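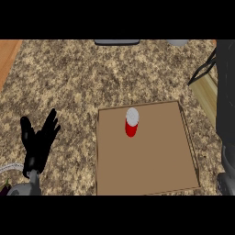

A reply under my last thread said eating down the pantry before a move is false economy, you just end up hungry and buying takeout. Fair point. I'm doing it anyway and will post how it goes.

Background for new people. We move from Dovham to Halim at the end of April. It's 406 miles. The mover charges by weight, and food in cans and jars is heavy for what it's worth.

The mover is Storkitz. Their sheet says no open food, no liquids in glass, nothing under pressure. Sealed cans are allowed but they go on the scale like everything else.

First thing I did was take it all out. Every shelf, plus the box in the hall closet that I'd forgotten was food. It took a whole evening and I should have started earlier in the day.

I sorted by what kind of meal a thing belongs to. In past years I sorted by type, all the beans together and so on, and then stood there with no idea what to make. Sorting by meal works better for me.

Piles: soup, pasta, rice and something, baking, breakfast. Then a pile for things I don't like but keep buying. That last one was mostly water chestnuts.

On dates. Most dates printed on cans are about quality. A can a bit past its best-by is usually fine if it's sound. Bulging, leaking, deep dents on the seam or heavy rust – throw it out, don't open it to check.

Flour is a different matter. White flour keeps a good while. Whole wheat goes off sooner and you can smell it, sort of like old crayons. Mine smelled like old crayons.

Spices I kept. They weigh nothing. I've seen people say to toss them all and start over in the new place, but refilling a spice rack costs real money.

Rule I set for the grocery store: fresh vegetables, milk, eggs, bread, onions. Nothing else unless it finishes off something we already have. Sour cream counts if there are enough potatoes to justify it.

Week one went well. Chili, pasta with tuna, a lentil soup, fried rice twice. Grocery bill was $43, which is low for us.

Week two was harder. The easy meals go first and what's left doesn't fit together. I made a barley and corn thing that was edible. I wouldn't make it again.

Someone asked for the lentil soup. Onion, carrot, garlic in oil until soft. Small can of tomato paste, fry that for a minute or two. Lentils, water, bay leaf, cumin. Simmer until the lentils give up. Salt and a good splash of vinegar at the end.

The vinegar is also part of the plan. I had four kinds open and none of them can go on the truck. Vinegar now goes into everything.

Open condiments in general are the worst of it. You can't donate them, you can't ship them, and there's only so much mustard a household can eat. Glazes use up a lot. Mustard, the end of the honey, a bit of soy sauce, brush it on chicken thighs.

Half-used jam goes into oatmeal or between layers of a plain cake. The cake used up the baking pile too, apart from the yeast.

Check your yeast, by the way. Warm water, pinch of sugar, wait ten minutes. Mine did nothing. I'd been planning on bread that week so we had biscuits.

Freezer is its own project. I left it too late last time and carried frozen peas to a neighbor's door the night before. This time I'm taking one thing out every morning and whatever it is, that's dinner.

Label your freezer bags. I had a bag I thought was beef stew and it was stewed plums. We had eggs for dinner and plums after.

Donations. The food pantry on Orkareck Street takes sealed cans and dry goods, nothing homemade, nothing open, no glass last I asked. Call yours first, the rules differ and so do the hours.

Please don't donate the stuff you wouldn't give a friend. I held back anything dented. The water chestnuts went, they were in perfect shape and somebody likes them.

Is it saving money? So far, yes. Compared with what we normally spend over the same stretch we're $200 ahead, and that includes one pizza on a night when I couldn't face the barley.

I haven't worked out the savings on the truck. It's probably small. A few boxes of cans isn't much next to a couch. But I'm also the one who has to carry them down the stairs, and that counts for something.

Things I'd tell anyone starting this: begin with the odd items. Build a meal around the strange can while you still have rice and pasta to go with it. If you eat all the rice in week one you're stuck with artichokes and evaporated milk.

Keep one shelf for the last few days. Crackers, peanut butter, instant coffee, a couple of soups with pull tops. Don't touch it. The can opener always gets packed by accident.

Keep out one pot, one pan, one knife, and a bowl per person. I packed the colander too soon and have been draining pasta with the lid, which works but I've lost some noodles.

Update, 11 days to go. Two shelves are empty and wiped down. The shelf paper underneath was in better condition than I expected so I'm leaving it for the next people.

What's left: some black beans, one bag of split peas, coconut milk, cocoa, a lot of tea. The tea is coming with us. It's light, and the store nearest the new place in Halim only seems to carry one kind.

Split pea soup tonight. No ham, so I'm using smoked paprika and the last of the chicken bouillon. It'll do.

Question for those who have moved a long way in one day: do you shop on arrival or bring enough for the first breakfast? We should get in sometime after 9 p.m. and I don't want to be looking for milk at that hour.

Several votes for bringing breakfast. OK. Oatmeal, tea, and the last of the jam in my own car, lid taped down.

I'll add the final grocery numbers to this thread after the move. If you have a use for cocoa that isn't brownies or hot chocolate, I'm listening.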